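Canus Publishes Good Practice Guide for Robots Handling Cut Flowers

10 January 2020

Canus is very pleased to announce the release of its first good practice guide for robots that sort, hold and pass cut flowers, a job that asks for a good deal more gentleness than the parcels and cartons most handling rules were written for.
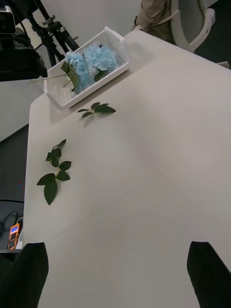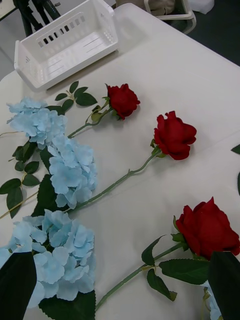
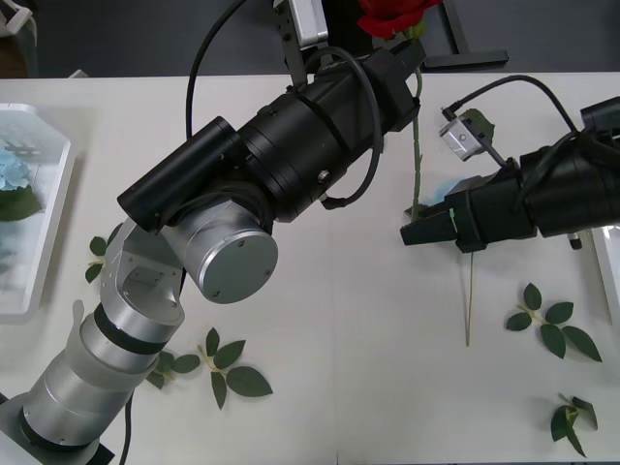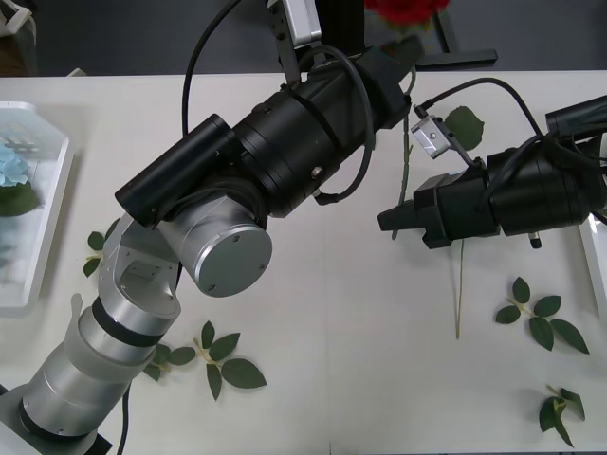 The guide runs to 46 pages and is free to download. It has been a long time coming, and we would like to thank everyone who wrote to us after the first draft went out in August. We received 1217 comments (some of them very long, and a few in colourful language!), and every one was read before the final wording was settled.

Growers, florists and robotics teams will find chapters on grip force, thorned stems, the spacing of baskets and trays, and how two arms should share a bench. There is also a chapter on loose leaves and trimmings, which our readers asked for again and again. The guide recommends that work surfaces be cleared between batches, that cables at the wrist be checked at the start of every shift, and that a person remain within reach of the stop control whenever two arms are working together.

"Anyone who has grown hydrangeas knows how quickly a careless thumb will mark them, and we wanted rules that a grower would recognise as sensible," said Awuor Gachanja, lead author of the guide. "I have spent many happy hours arguing over a single paragraph about rose stems, and I would gladly do it again."

Oduor Rugemalira, who heads the standards program at Canus, said the guide is voluntary and is meant to sit alongside existing workplace safety law. "Please read it, try it at your own bench and tell us where we've got it wrong," he said. "We'd much sooner hear it from you now than find it out at the next revision."

Domard and Arain have agreed to trial the checklist at the back of the guide in their packing rooms, and 20 printed copies have been set aside for training colleges. Requests for a copy should quote document number 2636 and may be sent to the Canus publications desk.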